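Mon 8 June

Up too early, kettle on, straight out to the shed before the cold got me. Froze anyway. Gumboots still damp from Saturday.

Main job was the hardware. Been putting it off since February, when I pulled the old drying rack apart and chucked every bit of it in an ice cream tub with everything else. Screws, washers, curtain hooks, a fuse, half a peg. Tipped the lot out and started sorting. Should of done it years ago.

Wing nuts are what I'm after. The new rack for the back verandah needs them so it can fold flat when Mum comes, and the shop in Nerness wants silly money for a packet of 50. Who needs 50. Kelly Seixas reckons the Marinho place sells them loose but that's the other side of Rivthorpe and I'm not driving out there for a handful of nuts.

So, sorting. Put the good ones on the slate, the offcut left from the hearth. Nice thing to work on, all those rusty veins running through it, though you do lose a dark nut against it if the light's poor. Wing nuts and hex nuts in together for now. Will split them up when I find the other jar.

Some have stamping on them, couldn't be bothered finding my glasses. Same thread or not? Need to try each one on a bolt. Tomorrow.

Bolts themselves another story. Two too short, one bent. Hacksaw blade is shot. Add to list: blade, wood glue, sandpaper, light globe for the laundry, birdseed.

Rang Kelly at lunch re the trailer. She can do the 7 o'clock run to the tip on Thursday if I have it loaded the nihgt before. Said yes without thinking, now have to shift the old lino. Back not happy about that.

Soup for tea, toast burnt. Prostia bill came, up again, haven't opened page 2. Left the shed as it was, heater off, door bolted (checked twice). Bed.

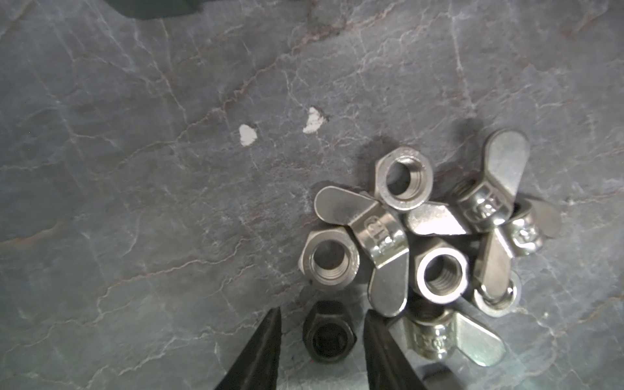

Wing nuts and hex nuts on the slate, still to be split up.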